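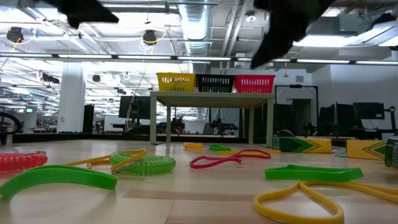 Bands and cords before sorting, baskets on the small green table at the back.

Sorting elastic bands and spiral cords: by color or by size?
Home > Storage and Supplies > Small Parts

benchleft_117
Posted 4 April 2020

I have been through the small supplies and want a rule that survives more than a month. Stock is flat rubber bands in red, yellow and green, wide and narrow mixed, plus coiled spiral cords in red and green. Three baskets available: yellow, black, red. All have perforated grid sides.

Current proposal:
Yellow basket: yellow bands.
Red basket: red bands and red cord.
Black basket: green bands and green cord.

The weak point is green going into black. Open to other schemes. Relabeling is fine, buying more baskets is not.

ottergauge
Color is the wrong key. You pick a band by length and width. If I need a wide band to hold a roll of drawings, I don't care whether it is green. Sort by width: narrow in one, wide in the second, cords in the third. Three categories, three baskets.

Polák
Disagree with ottergauge. Width sorting requires a judgment each time something goes back, and people put things back in a hurry. Color requires none. We tried width at Grotorcombe and within 15 days the narrow bin held everything.

ottergauge
Then the bin was badly labeled. Tape one sample band flat to the front of each basket. Match against the sample.

Polák
It had samples. They were used up as bands.

hexdrawer
Separate point. Get the spiral cords out of the bands whatever else you decide. A narrow band works its way between the turns of the coil and you end up pulling both. Hang the cords on a hook or a rail and the problem goes away. That also leaves all three baskets for bands.

benchleft_117
Agreed on the cords. I have a rail from the old Trullix shelving that should fit under the tabletop. Does anyone line these baskets? The grid is open and I expect the thin bands to poke through.

hexdrawer
Card cut to the base, turned up 15 mm at the sides. Avoid thin plastic film, the bands drag it up when you take a handful. Grosex sells a ready-made liner but it was short on the long side in my baskets.

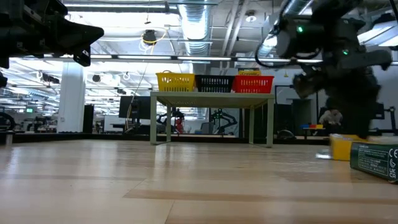 mill_end
How long do rubber bands last in an open basket?
Natural rubber bands kept indoors, away from sun and heat, usually stay usable for a few years, and open storage shortens that. Stretch one slowly before use and throw it out if the surface shows fine cracks or feels sticky.

ottergauge
Which is an argument for a closed box. Open baskets let in light and dust. I keep mine in a lidded tin and top up a small dish from it.

Polák
A tin is fine for reserve stock. For daily use a lid gets left off, and then it is an open tin. Put the reserve in the tin and the working quantity in the baskets.

ottergauge
I can accept that. I still say width.

mill_end
How big is the stock? Under 100 bands I would not sort at all. One basket, tip it out on the table, take what you need.

benchleft_117
319 bands after discarding the perished ones, so one basket is not practical. Tipping out is how I arrived at the present state of the tabletop.

Decision for now: color in the baskets, cords on the rail, card liners as per hexdrawer, reserve in a tin. Green stays in black with a green band looped over the rim as the marker. If the wide ones prove hard to find I will split green by width first, as it has the widest spread.

hexdrawer
Loop the marker through the grid as well as over the rim. Over the rim alone it will be borrowed.

Polák
Seconded. Also cut the card a little undersize. It swells in a damp room and lifts at the corners.

benchleft_117
Noted, both. Rail needs two new screws before it goes up. Leaving the thread open for liner dimensions if anyone has them for the same type of basket.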